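Cluvholm Household Help > Clothing and Shoes > Repair

Seam lifting next to the eyelets on red canvas high-tops - restitch or glue?

Posted by Kukik, March 2019
147 views

I have a pair of red canvas high-tops with white laces. On the left shoe the raised seam beside the eyelets has started to lift. The outer row of white stitching has broken over a length of three inches, starting at the third eyelet from the bottom. The inner row is still holding. The canvas itself is not torn, but the edge has begun to fray where the thread is gone.

I own a basic sewing machine, but the shoe will not fit under the foot with the sole attached. I have fabric glue, a set of assorted hand needles and a spool of white polyester all-purpose thread. What I want to know is whether the glue alone will hold, or whether the row has to be sewn again by hand. Also, does the lace have to come out completely? I would like to avoid relacing both shoes to match.

Villca
2859 posts

Sew it. Fabric glue is acceptable for stopping the fray, but that seam takes the pull of the lace every time the shoe is tightened, and a glued edge will peel.

Take the lace out down to at least two eyelets below the damage. If you leave it in, you will catch it with the needle sooner or later, and a flat lace is hard to free once the thread has gone through it. Pull the tongue well to the other side for the same reason.

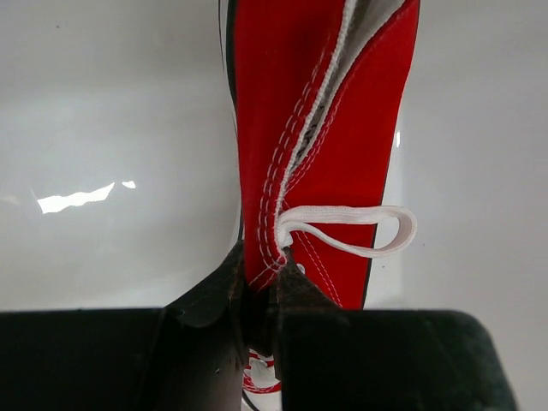
Trim the broken thread ends but do not pull on them. Pulling can undo the good stitches at either end of the gap. Then apply a very thin line of glue to the frayed edge only, using a toothpick, and let it dry overnight. Keep it out of the old needle holes.

For the stitching, your all-purpose thread is too light. Use upholstery thread in white and a size 16 or 18 sharp needle. Begin four stitches before the gap, on top of the sound stitching, and use the existing holes. Work a running stitch to the far end, go four stitches past the gap, then turn and come back through the same holes so the spaces are filled. From the outside this looks like a machine row. Finish with a knot on the inside, between the lining and the canvas if you can reach it - a knot against the foot will rub.

Keep the tension even. If the canvas puckers, the thread is too tight and the row should be taken out and done again.

Aden

glue worked fine on mine. Held for one summer and then I got new shoes

Kukik

Thank you both. I went with the hand stitching. Two follow-up notes for anyone with the same problem. The old holes were hard to find on the frayed side after the glue dried, so I would mark them with a pencil first. I also needed pliers to pull the needle where the seam is folded over, next to the eyelet. The new thread is a brighter white than the original rows, and the difference shows from close up.

Villca

The shade will even out with wear. Check the inner row again in April. If the outer one failed from age, the inner one is the same age and has been carrying the load by itself. It can be reinforced the same way, through the same holes, before it breaks.

Thread closed to new replies.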